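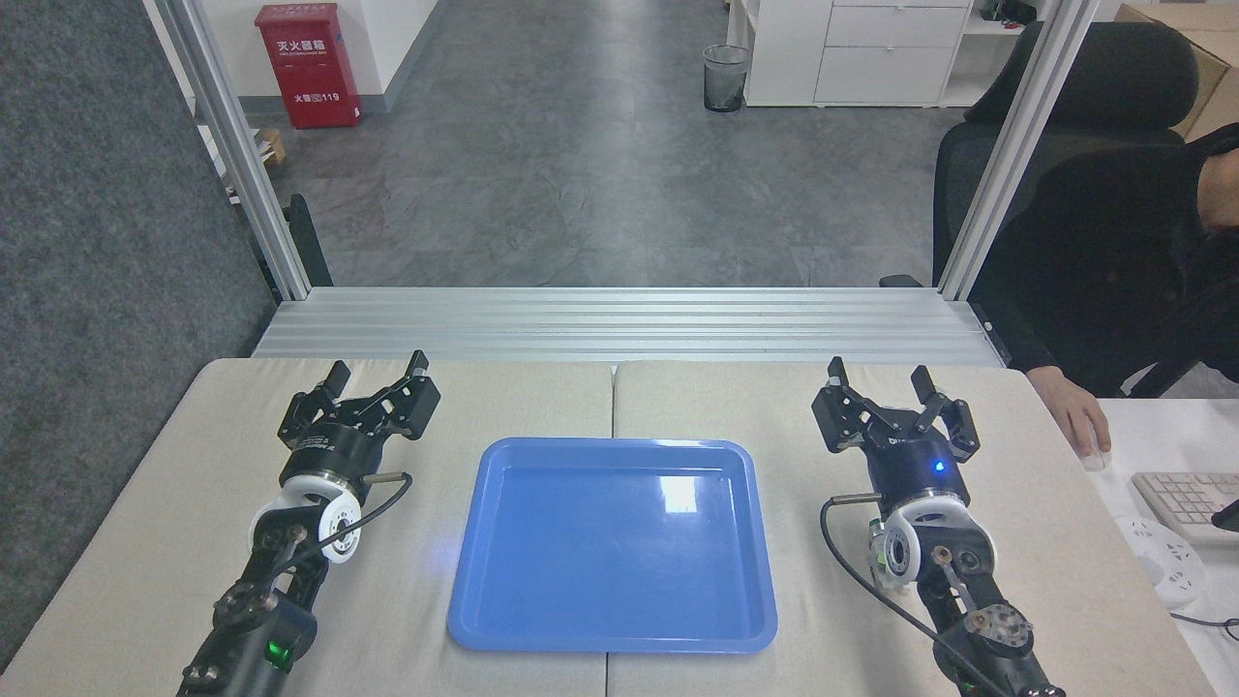 Blue tray on the table, nothing in it.

Home Gym and Core Training Area: Monthly Safety Check, with Comments
Iletti Fitness Rooms, February

We go through this list once a month at Iletti, and so many of our members have asked for a copy to use in their own basements and garages that it seemed only kind to put it up. Take your time with it, and have a cup of coffee if you like!

1. Floor mats
OK. All 14 mats lie flat and the corners aren't curling. Sweep under them as well as over them (you would be surprised at the grit that finds its way in there).

2. Stability balls
One replaced. The Pidport balls are stamped with a load limit of 700 pounds, but a scuffed ball is a scuffed ball, and we would much sooner buy a new one than see somebody land on their tailbone halfway through a crunch. Run your palm slowly over the whole surface and feel for nicks.

3. Resistance bands
Two thrown out. Stretch each band gently at arm's length, away from your face, and look for small white cracks near the handles.

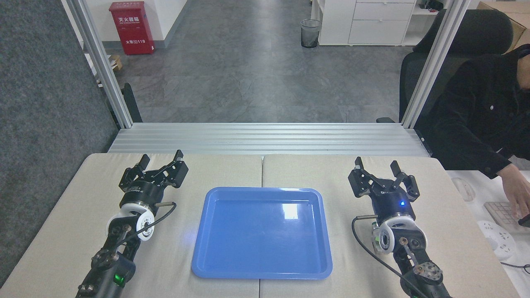 4. Ab wheels and sliders
OK after tightening. The axle nut on the older wheel had worked itself a little loose again, so please give it a quick turn before you kneel down.

5. Hanging bar and straps
Needs attention. The bar itself is solid, but the stitching on the left Vandenberghe strap is starting to fray by the buckle. It's tagged and on the shelf until the new pair comes. Use the captain's chair for knee raises in the meantime, and keep those lower backs pressed to the pad!

6. Cable machine, unit 1521
OK. Pin seats fully, cable runs smoothly, no bare wire showing. The machine has done almost 2000 hours, so we've asked Brernalau to look at the pulleys at the next service.

7. Space and lighting
OK. Lie down on your mat and sweep both arms and legs out wide. If you touch anything, move it.

Next check: same list, plus the new straps.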